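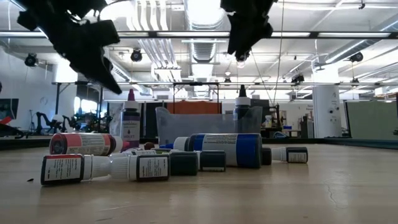

Workshop Notebook / Listings Desk

2 March 2020

Spent most of today on the Dralgate townhomes, and I want to get it all down while it's fresh, because I know I'll be asking myself in April why I did things the way I did. Grab a coffee, it's a long one.

The trouble started with the square footage again. The old sheet for the end unit gives living area and garage as one number, and the new listing form wants them apart. I went back to the floor plan the sellers left with us (bless them, they kept everything, even the paint cards) and measured the ground floor over again with the laser. The main living area is fine. The garage comes to 362 square feet, and that had been folded into the total on the old sheet, so anybody comparing our unit to the one across the drive would have thought ours was a good deal bigger than it is. I've fixed it in the draft and put a note in the remarks field. Ksawery, if you're reading this before I catch you, please check the other units in that row for the same thing! I would bet they were all typed up by the same person on the same afternoon.

A small thing about the laser: it reads short when you set it against the baseboard and forget to allow for the thickness. I did that in two bedrooms before I noticed and had to go around again. Set it flat on the wall above the trim. I've written this in here before, I'm sure of it, and clearly I don't read my own notes.

Next, the remarks. We get 500 characters for the public side and I had written nearly double that, as usual. I love that little breakfast corner and could go on about it all day, but it had to come down to one line. What I kept: end unit, new roof, both bedrooms upstairs with their own baths, fenced patio, walking distance to the Skekau trailhead. What I dropped: the pantry shelves, the ceiling fans, and my sentence about the morning light, which Ksawery Kaczorowski called "a poem" in a tone I did not care for. The pantry can go in the brochure.

Dues are still a question mark. The sellers say water and trash are covered, the packet from the association says water only, and the packet is older than the sellers' last statement. I left a message with the management office at Pawłowska and haven't heard back. Until I do, the dues field says "call listing office" and I would rather it stay that way than have us print something we need to take back later.

Brochures: ran a first proof on the heavy stock and the fold cracked the ink right across the kitchen photo. Tried scoring it first with the bone folder and it came out much nicer, a clean edge with no white showing. So we score, then fold. I'm ordering 300 of the lighter stock anyway and we'll see which one the open house people like to hold. The heavy one does feel lovely in the hand — it just takes forever.

Loaded the draft into Isance after lunch. It took the room sizes happily but rejected the lot description twice, and the culprit was a stray apostrophe I'd pasted in from my email. Retyped the line by hand and it went through.

Still to do:
- dues answer from Pawłowska
- garage figures for the rest of the row
- rewrite the directions, the turn past the church is easy to miss coming from the north
- 8 lockbox tags, new labels, the old ones have faded
- ask the sellers if the patio bench stays

I'll pick up with the directions first thing, and drive the route myself from both ends before I write a word of them.

Listings Desk notebook | Questions: leave a note at the front office | © 2020 | Back to top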